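4. 初期設定と売電メーターの登録

この章は小水力・太陽光併設タイプ(Pledero 制御盤+Bumico 計測ユニット)が対象。系統連系の工事が済んでいない場合は第3章へ戻ること。連系承諾の書面がないまま4-3以降に進まない。

4-1 用意するもの
・制御盤の管理者キー(納品時の封筒に同封)
・計測ユニットの設置番号
・連系承諾書の写し
・LANケーブル。無線は初期設定では使えません

4-2 制御盤の起動
1. 主幹ブレーカーが「切」になっているのを確認。
2. 制御電源だけ「入」。表示灯が緑の点滅になるまで待つ。
3. 管理者キーを差し、右へ回す。メニューが出る。
4. 言語、地域、周波数の順に選択。周波数は地域の系統に合わせる。間違えると連系リレーが働いて最初からやり直しになるので、ここだけは急がず確認を。

注意:表示灯が赤のときはキーを抜かない。設定値が飛びます。赤のまま変わらなければ制御電源を切り、コンデンサの放電を待ってから手順2へ。

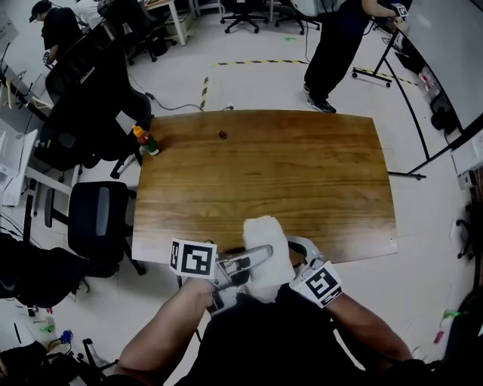 5. 定格出力を入力。単位はkW。小数点以下は切り捨て。
6. 「保存」を長押し。短く押すだけだと保存されない(旧版の説明書ではここが抜けてました)。

4-3 計測ユニットの登録
1. 制御盤と計測ユニットをLANケーブルで接続。
2. メニューから「機器追加」→「計測」。
3. 設置番号を入力。ハイフンは不要。
4. 積算値の初期値を入れる。新品は0。交換の場合は旧メーターの最終値をそのまま写す。記入の書き方:旧メーター 2,809kWh → 初期値欄に 2809。カンマは入れない。
5. 売電側と買電側を別々に登録。買電側も同じ要領で、1,823kWh なら 1823。

注:売電と買電を逆に登録すると、月次レポートの符号が全部逆になる。あとから直せますが、直した月の分は手集計になりまます。

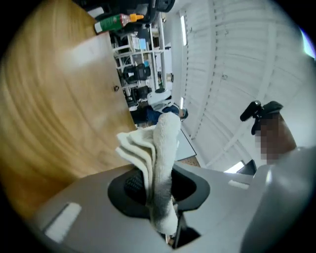 図4-2 布と木製の天板

4-4 出力制御の設定
1. 「出力制御」→「上限」を開く。
2. 初期値は100%。電力会社から指定があればその値に変更。
3. 試験用に一度25%へ下げ、表示が追従するのを見る。水車側は応答が遅い。太陽光側はすぐ下がる。
4. 確認できたら元の値に戻す。戻し忘れが多い。

注意:試験中に導水バルブを手で閉めないこと。水圧が跳ね、配管を傷めます。

4-5 遠隔監視(任意)
Drummond の監視サービスを契約済みの場合のみ。
1. 「通信」→「外部監視」→「有効」。
2. 契約時の登録コードを入力。
3. 「送信テスト」を押し、「応答あり」が出れば完了。出ないときはルーターの設定を見る。固定IPは不要。
Nallska の旧型通信カードは非対応。挿さっていたら電源を落としてから抜く。

4-6 連系開始
1. 盤の扉を閉め、施錠。
2. 主幹ブレーカーを「入」。
3. 連系待ちのカウントが終わるまで操作しない。
4. 表示灯が緑の点灯に変われば発電開始。

エラーE-07(電圧上昇)が出たら整定値を勝手に変えず、電力会社との協議値を確認。E-12は計測ユニットの通信切れ、ケーブルの挿し直しでだいたい直ります。

設定値は巻末の記入表に控えて、盤の内側に保管。

改訂:2024年9月8日(日) 4-3の手順4、4-6を修正
担当:Araceli Aranda(技術資料)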